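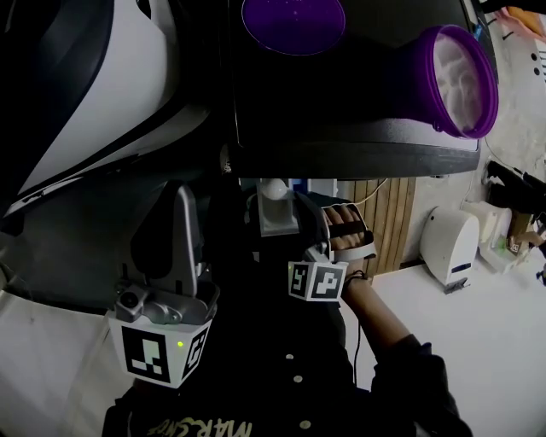

Darnport Clekurell 20 portable power station: review

The Clekurell 20 is the smaller of the two battery power stations Darnport sells. It is meant for campsites, sheds and short power outages, and it can be charged from a wall outlet, a car socket or solar panels. We bought ours at full price and used it through most of February, indoors and in an unheated garage.

Rated capacity is 977 watt-hours. We discharged the unit into a resistive load of 200 watts at room temperature, starting from a full charge, and logged the output with a plug-in meter. The inverter shut down cleanly at the end of each run and the display dropped to zero at the same moment. Many units in this class sit at one percent for a long time or cut out well before it. The meter total fell short of the rated figure, as expected, as the rating is taken at the cells and the inverter has its own losses. Light loads fare worse. A router and a phone charger left on the AC side overnight used a noticeable share of the battery on inverter overhead alone. Use the DC ports for small devices where possible.

The output waveform is a clean sine. A refrigerator compressor started without trouble on every attempt. A shop vacuum tripped the overload protection twice in the garage and ran normally on the third try. The manual gives no figure for surge duration, and it should.
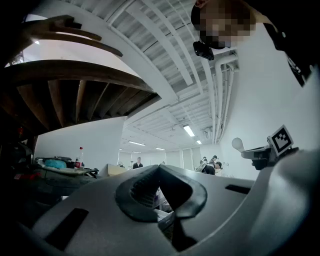
Charging and solar input

Wall charging has two settings, selected by a slide switch next to the inlet. The slow setting is nearly silent. The fast setting runs the fan continuously and the case gets warm along the vent side. We would leave it on slow unless the unit is needed the same day.

Solar input accepts up to 59 volts, open circuit. This limits how panels can be wired. Two common folding panels in series may exceed the limit on a cold morning, when panel voltage rises, and the unit then refuses to charge and shows a fault code. Wire them in parallel with a suitable branch connector. We used a Plullell folding panel rated at 200 watts, which stayed within limits in all weather. The charge controller tracked passing clouds quickly and recovered without hunting. Darnport includes the adapter cable in the box. It is short, so plan on an extension if the battery is to sit in the shade while the panel is in the sun.

Pass-through use works. With wall power connected and a load running, the switchover when the supply was pulled did not restart a desktop computer. Darnport does not describe the unit as an uninterruptible supply, and we would not rely on it for that.

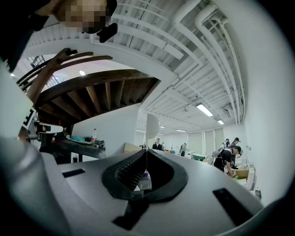
Gray housing with black slots on both sides of the notch.

The app, called Pană, connects over Bluetooth only. It shows input and output power, remaining time and the state of each port. The remaining time is calculated from the present load and jumps around when a compressor cycles. Charge limits can be set, and they survive a restart. No account is needed. A firmware update offered on a Thursday failed at the halfway point and completed on the second attempt with the phone placed next to the unit.

The handle is fixed, so nothing can be stacked on top. The AC outlets are set too close together for wide plugs. The port covers are soft and stay open when pushed back. The display is readable outdoors but times out quickly, with no setting to change this.

For: accurate charge gauge, clean output, good solar tracking, app works offline.

Against: high idle draw on AC, low solar voltage limit, outlet spacing, no published surge duration.

Recommended for refrigerator backup and weekend use with one panel. Buyers who already own panels wired in series should check the open-circuit voltage on the label first.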